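The long way round to a village shop
By Kartini Purba
May

I'd been told to come hungry, so I did. By the time I found the old chapel hall in Gusgate, Hipólito Saavedra had already cut two kinds of bread and was halfway through telling the postman why one of them was wrong. (Too much water, apparently. I had three slices.)

Hipólito runs the Gusgate shop, and I wanted to know how a man who trained as a piano tuner ended up selling onions and stamps. "I came here to tune one piano," he told me. "It took seven hours, it was in a dreadful state, and by the end the lady had fed me twice and told me the shop was closing. I kept thinking about it all the way home." 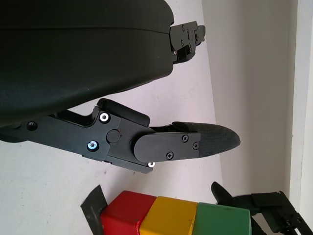

He went back the following month, and then again, and sat in on a meeting where the whole village seemed to be shouting. They needed 463 people to buy a share before the landlord, a firm called Kyriakidis, would agree to a lease. "We had 242 by Easter and I thought, well, that's that. Then Gusness joined in - the next village over - and they don't even like us!"

I asked what the first few weeks were like, and he put his head in his hands. The till jammed, the milk came twice on one day and not at all on the next, and he'd ordered enough tinned peaches to last until he retires. 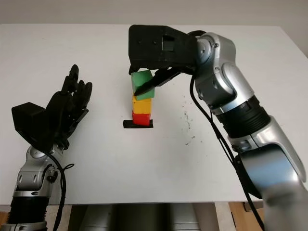

Prices came up next, as they always do when you talk to a shopkeeper. Hipólito is quite frank about it. He can't match the big supermarket on the ring road and he's stopped trying, except on eggs and bread. "Everything depends on what's under it," he said. Think of a green block on a yellow one on a red one, and you've got his accounts: the rent at the bottom, then wages, and whatever is left perched on top, a bit tilted. Some months there's hardly anything to perch.

Wages matter to him more than I expected. He pays six people, most of them part time, and one has just asked for more hours, so he's been up late with a calculator and a pot of tea.
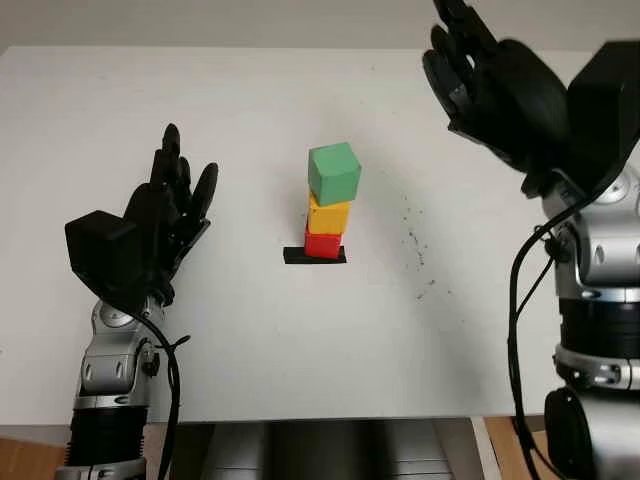 "My mother had a stall," he said, when I asked where he'd learned to do all this. "She never wrote anything down. She knew who owed her for potatoes from two winters ago, and she knew who couldn't pay, and she never mixed them up." He keeps a notebook himself, and he let me look at one page. It was mostly about cheese.

He still tunes pianos on his afternoons off. He says his ears get tired of the fridge humming, which is a shade under B flat and drives him mad.

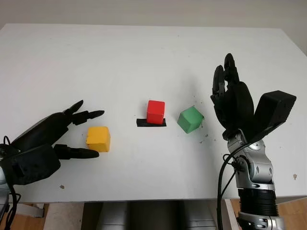

What's next for the shop

A coffee machine, if the Deser grant comes through, and a bench outside for people waiting for the bus. He'd like to stock more from the farms nearby too, though the asparagus grower won't return his calls. "I'll go round and tune her piano," he said. I asked if she had one. He didn't know. Then somebody came in for a birthday card and I was handed the rest of the loaf to take home.

Contact us | © Gusgate & Gusness Newsletter | Back to top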